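Mon 2 February

Slow start. Slept until almost nine, coffee, then the kitchen cupboard, which I had been putting off since June. The food containers had taken over two shelves and the door wouldn't shut unless you leaned on it.

Took everything out and put it on the floor first, then sorted by shape. Round ones to the left, square ones to the right, anything with no lid in a bag. I kept the Hallov set because the lids still close tight. The Gudley ones went in the bag, all of them. They never stacked properly and two had gone cloudy from tomato sauce.

The green-rimmed one stays. It holds a full portion of soup and fits on the narrow shelf in the freezer. I looked for its lid for a good while and didn't find it – probably at work. Will check the break room drawer tomorrow.

Table business after that. I want to keep the white surface clear from now on, no mail, no keys, no chargers. We'll see how long it lasts. 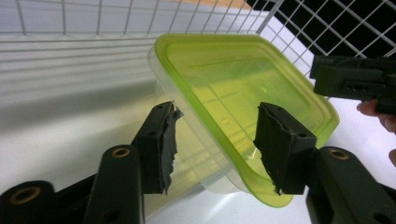
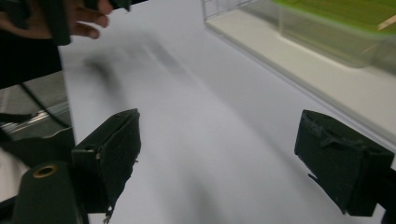 The green-rimmed container first, then the white surface.

Lunch was the rest of the lentils on toast. Had to go out after for dish soap and freezer labels. The store on Lawal Street was out of labels so I bought masking tape, 2 rolls. Works just as well with a marker. Walked back the long way, 3,888 steps by the phone, which is more than I managed all weekend.

Wiped down the empty shelves when I got in. The paper liner at the back was stuck and came up in strips, took some 90 minutes with warm water and an old butter knife. Put the containers back with the big ones at the bottom and lids standing up in the dish rack I never use. The door shuts now.

Called Skastier about the dishwasher part. Still on back order. They gave me a ticket number ending in 463 and said to try again at the end of the week. Washing by hand until then.

Soup tonight, leek and potato. Made too much, so four portions to label and freeze. Trash goes out in the morning, the bag of old plastic too.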